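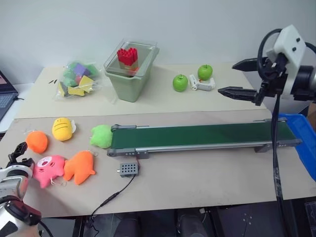
Santeri Tuominen would like it minuted that the belt is the wrong length and that he said so before it was ordered. He may be right. The Drendeck partners have now had two months with the sorting table for soft toys, and the question for Nyamweya, as funder, is whether the short green belt between grey rails earns its place on it.

Bendden > Grants and reports > Toy reuse strand

The case made in the application was simple. Donated plush toys would be put on at one end, looked over as they passed, and dropped into a tray at the other. The bright blue tray is now in position, with the right end of the belt reaching over its edge, so a toy that travels the full length ought to land in it. I have no complaint about that part. My doubts are about the middle.

Checking a soft toy takes longer than the plan allowed. Seams have to be felt, eyes pulled, labels read. The application assumed 200 toys in a session. The best session so far managed 17 toys in the first quarter of an hour and then slowed badly, because anything doubtful has to come off the belt and go somewhere, and the table has little spare room for it. The front part of the top gets used for this. It fills up.

Spend is in line with the budget apart from the tray, which had to be bought twice when the first turned out too shallow. The table itself was already ours. Nurico supplied the belt and has been prompt with questions, though its fitting notes are thin and we had to work out the height of the support feet by trial.

Ching-wen Kao has asked whether size matters to the results. I think it does, and the report template gives me nowhere to say so. Small round toys roll when they are set down carelessly. Flatter ones stay put but are slower to check. Our record sheet lumps them together under "plush, small", so the figures for October and November can't be compared with any confidence. A new sheet with 3 columns goes into use next month. I would treat everything before it as a rough guide.

On quality, 16 toys were pulled back out of the tray after a second look, mostly for loose stitching round the ears. Whether that is a good number depends on how many faults were missed both times, and we have no way of knowing. The partners' summary calls it "encouraging". I have left that word out of this report.

Still to do before the next payment falls due:

– a proper place for doubtful toys, off the main table
– a decision on belt speed, which has been changed too often for a fair test
– a comparison session done entirely by hand, with no belt

The last of these was promised at the start and hasn't happened. I'd ask Nyamweya to hold the second payment until it has. If sorting by hand comes out level, the belt could go back to Nurico under the return terms – they run to the end of the grant year – and the money could go on shelving, which the partners have wanted all along.

Filed under: Progress reports, Reuse, Soft toys

Contact the grants desk | © Bendden | Back to top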